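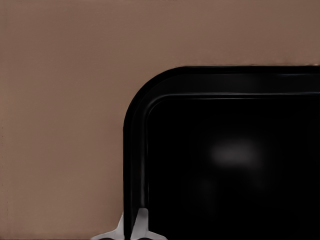 Faltness wrote in to ask whether episodes made in simulation are worth paying for at all, when the arm they want to train already stands on a real bench and an operator can record a demonstration in under a minute. The answer depends on what the policy has to cope with. For a single fixed layout, recording on the bench is usually cheaper. Where tray position, lighting and starting pose all vary, simulated episodes cost less per variation, and most customers end up mixing the two.

Etim Tray Set
Simulated demonstration package for two-finger grippers

Etim Tray Set is a package of task scenes, a teleoperation client and a recorder for collecting manipulation episodes in simulation. It is intended for teams training imitation policies on tray work: picking out of a tray, placing into a tray, and transfer between a tray and the bench surface. It is supplied by Prukau and maintained at our Tarnorow office.

What is supplied
Scene library, 91 base scenes
Teleoperation client for the operator's workstation
Recorder and episode format converter
Replay and review tool
Starter set of 1,000 accepted episodes
Scene configuration reference (PDF)

Scenes
Each base scene consists of a work surface, at least one tray and a gripper. Trays are modelled with a rim, a stepped inner wall and a flat floor. The finish may be set to matt or gloss. Gloss black is the default, and we recommend leaving some proportion of it in any training set. A reflection on a dark floor is easily taken for an object by a policy that has only seen matt trays, and the error tends to appear late, after the grasp stage has otherwise settled down.

The following may be varied per episode:
Tray position and rotation on the surface
Tray finish and colour
Surface colour and grain
Number and intensity of overhead lights
Gripper start pose
Object type, count and placement, including none

Empty-tray episodes are included on purpose. In these the correct behaviour is to approach, inspect and withdraw without closing the fingers. A set that contains no empty trays will generally produce a policy that grasps at something every time. The starter set contains 433 of them. The proportion may be reduced at load time with a filter.

Views
The recorder stores one close view looking down past the fingertips and one fixed view of the bench. Either may be switched off. In the close view a large tray will often run out of sight on one or two sides. This is normal and the scenes should not be rescaled to prevent it – the policy has to learn to act on a partial outline, and the rim corner is often the only strong edge available to it.

Recording
An operator drives the gripper through the teleoperation client with a six-axis input device or a keyboard. Recording starts on the first commanded motion and stops on the operator's release key. Idle time at the start is trimmed. Idle time in the middle of an episode is kept, as a pause before contact is part of the demonstration.

Each episode contains:
Image streams from the enabled views
Joint positions and commanded velocities
Finger opening and contact flags
Scene configuration and random seed
Task label and outcome
Operator code

Storing the seed allows any episode to be rendered again under different lighting or with another tray finish, without asking the operator to repeat it. Motion is unchanged on re-rendering. Changes to tray size or position do require a new demonstration.

Review
Episodes enter the set only after review. The replay tool plays both views side by side with the contact flags underneath. A reviewer marks each episode accepted, rejected or held. Common grounds for rejection are a finger passing through the tray wall, an object released above the rim, and an outcome label that does not match the final state. Fingers straddling the tray edge are not a fault in themselves. Several tasks include positions of this kind.

A practised operator and one reviewer should plan on almost 500 accepted episodes in a working week on the simpler picking tasks. Transfer tasks are slower.

Requirements
64-bit Linux workstation with a discrete graphics card
16 GB of memory as a minimum, 32 GB for re-rendering
Wired network connection if client and simulator run on separate machines

Known limits
Soft and deformable objects are not supported. Liquids are not supported. Reflections of the gripper in the tray floor are approximate and should not be used for training anything that depends on them. Contact between a finger and the sloped inner wall may report a false release at very low speeds – a filter is provided in the converter and is switched on by default.

Licensing
Licences are issued per site. Episodes recorded by the customer belong to the customer and may be kept after the licence ends. The starter set may be used for training and internal evaluation but may not be passed on. Additional scenes can be built to order from drawings or from a sample tray sent to Tarnorow.

Changes in the current release
Contact filter added to converter
Rotation limits on trays removed
Held episodes now excluded from export unless selected
Keyboard mapping corrected for UK layout

The release issued in August should be replaced, as its converter wrote finger opening in the wrong units. Episodes already exported can be repaired with the script in the tools folder.

Page updated October 11, 2022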